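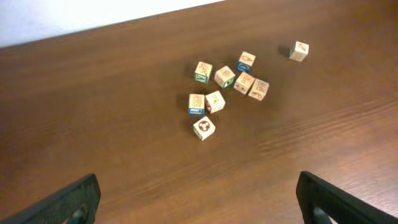
**Do you need experience with small children to sort and check alphabet blocks?**

What you need is patience and decent eyesight, plus a willingness to say "this set is wrong" when everyone else wants it out the door.

We've heard all the claims about alphabet blocks. They teach reading, they build character, they calm the dog. I have yet to see good evidence for most of it, and you won't be asked to repeat any of it here. The job is checking that a set is a set. 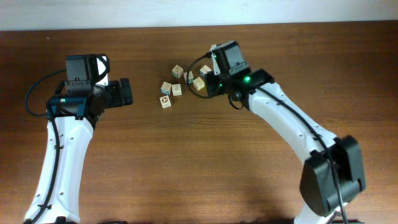

*Returned Toys and Sets, Skosley Toy Library*

**Block Sorter, casual, 2 positions**

We hold 2,878 blocks at last tally, and the catalogue says 3,505. I don't trust either figure. You would work through the tubs at the long table, match faces against the set sheet, and write down what's missing. Small wooden blocks, mostly, with letters, numbers and pictures.

You'll be expected to:

- check every face of a block, not just the one on top
- put anything chipped or sticky in the repair tray
- keep the Nilter sets apart from the older ones, whatever the lid says
- finish the paperwork before you go home

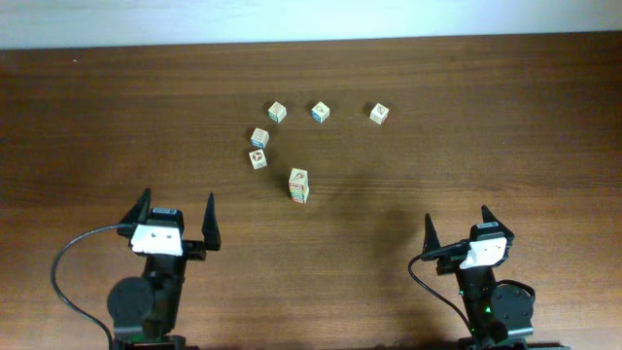 Our old method was to tip out a tub, glance at it and call it good, and I'd like that to stop. People swear they can tell a full set by looking. Spread a few blocks over a brown table, leave two of them stacked, and most of the printing is facing somewhere you can't see it. A colour on the side tells you very little about the letter underneath. So you turn them, one by one, and it's dull. If that sounds like a relaxing hobby, please think again before applying.

Shifts are short and the tea is ordinary. Paid trial shift for anyone we shortlist. We don't need a cover letter about your inner child.

Send a page on yourself and one referee we can ring to Ermira Yordanov at the front desk. Torquil Morrison does the rosters and can answer questions about hours. Applications close Dec 9, 2025.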